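Lista de verificação – célula de desmontagem de PCs, bancada Dulier
Última atualização: agosto

Eu passo esta lista antes de cada turno, com calma. Marquem OK, NOK ou N/A e escrevam o comentário, nem que seja uma palavra!

1. Parada de emergência testada, rearme manual – OK
2. Velocidade em 200 mm/s no modo de ajuste – OK. Estava em 251, baixei.
3. Gabinete fora da tomada há 60 s antes de mexer na placa – OK
4. Ninguém com a mão na célula com o braço habilitado – OK (eu também já esqueci, viu)

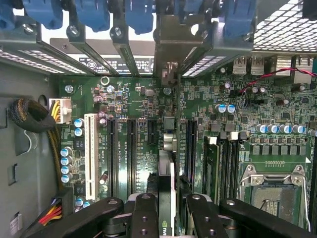
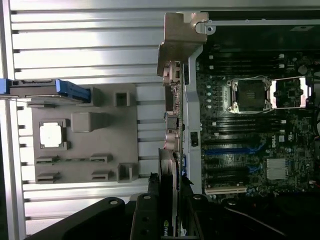
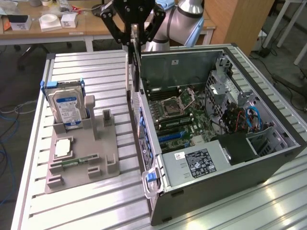
Garra junto ao gabinete aberto, soquete da CPU vazio.

5. Soquete vazio: não encostar nos contatos, nem com o dedo, nem com a garra – OK
6. Peças no suporte cinza impresso, cada uma no seu encaixe – OK. Prefiro o HD em pé, fica mais fácil de pegar.
7. Cabos no chão fora da passagem – NOK. Falta canaleta, já pedi ao pessoal da Bezerra.
8. Parafusos da garra com torque conferido a cada 30 turnos – N/A hoje

Qualquer NOK nos itens 1 a 4 e a célula não roda, ponto.

Plenadel Automação | Contato: segurança, ramal 251 | © Plenadel | Voltar ao topo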